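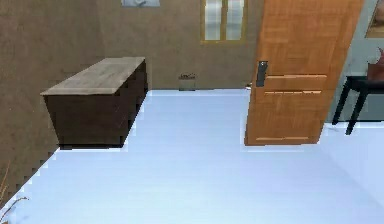 My worms ignored everything I gave them for the whole of June, one owner wrote to us, and then I started chopping the scraps smaller and away they went! We get a lot of messages like that one, and they nearly always come down to the first few weeks. So take your time with this section. It's the fun bit.

Section 2: Setting up your Cokport worm farm

Before you start

You'll need the base with its tap, both working trays, the lid, the coir block and the worm blanket (all in the carton), plus a bucket, a watering can, some old newspaper and a bag of compost worms. Worms are sold separately. A bag of 1,000 is a good start for a household that cooks most nights.

Use compost worms only. Garden earthworms like to burrow deep in cool soil and they won't be happy in a tray.

2.1 Choosing a spot

Shade, shade, shade. The south side of the house is lovely if you have it, and under a deck or in the laundry is fine too. Worms are comfortable in the same sort of weather you are, give or take a jumper. Check the spot in the middle of the afternoon as well as the morning, as a corner that looks cool at breakfast can be in full sun by three o'clock.

Caution: Never keep the farm in a closed metal shed over summer.

2.2 Putting the base together

1. Push the legs into the base, one at each corner, until they click. The Jikberg stand, if you bought it, replaces the legs altogether.
2. Slip the rubber washer over the thread of the tap. Feed the tap through the hole from the outside and do up the nut from the inside, hand tight. Pliers will crack the housing.
3. Pour in a litre of water with the tap closed and wait a few minutes. If you get a drip, undo the nut, seat the washer again and have another go.
4. Open the tap, drain the base and leave the tap open with a jar underneath.

Note: We do recommend leaving the tap open all the time. Worms that wander down into the base can drown in a full one, and it's a sad thing to find.

2.3 Making the bedding

1. Put the coir block in your bucket and add warm water. Watching it swell up is oddly satisfying, and kids love it.
2. Break it apart with your hands until there are no hard lumps left.
3. Squeeze a handful. You want a drop or two between your fingers and no more. Too wet? Mix in torn newspaper.
4. Line the first working tray with a single sheet of damp newspaper, then spread the bedding over it to the depth of your hand.
5. If you have a friend with a going farm, beg a cupful of their castings and stir it through. It gives the bedding a terrific head start.

2.4 Adding the worms

1. Tip the whole bag gently on top of the bedding, packing material and all.
2. Leave the lid off in a bright room for 90 minutes. They'll head down away from the light by themselves.
3. Lay the damp blanket over the top and put the lid on.

Some worms may gather under the lid on the first night or so. Leave a light on nearby and they'll settle back down.

2.5 The first feeds

Wait 2 days, then put a small handful of chopped scraps in one corner under the blanket. Don't feed again until most of it has gone. This feels terribly stingy, we know! A young farm eats slowly and picks up speed as it grows.

They love: melon rind, pumpkin, tea leaves, coffee grounds, soft lettuce, crushed eggshell.
Go easy on: bread, pasta, cooked rice.
Leave out: citrus, onion, chilli, meat, dairy, anything oily.

Sour smell or tiny white worms? Stop feeding for a week, sprinkle on a spoonful of garden lime and fork some torn cardboard through the top.

2.6 When to add the second tray

Once the castings in the first tray come up level with its rim, sit the second tray directly on top so that its floor touches them. Put fresh food in the new tray only and move the blanket up. If there's a gap the worms can't climb through, so top up with bedding first.

For harvesting and using the liquid on your pot plants, go to Section 3.

Section revised 6th September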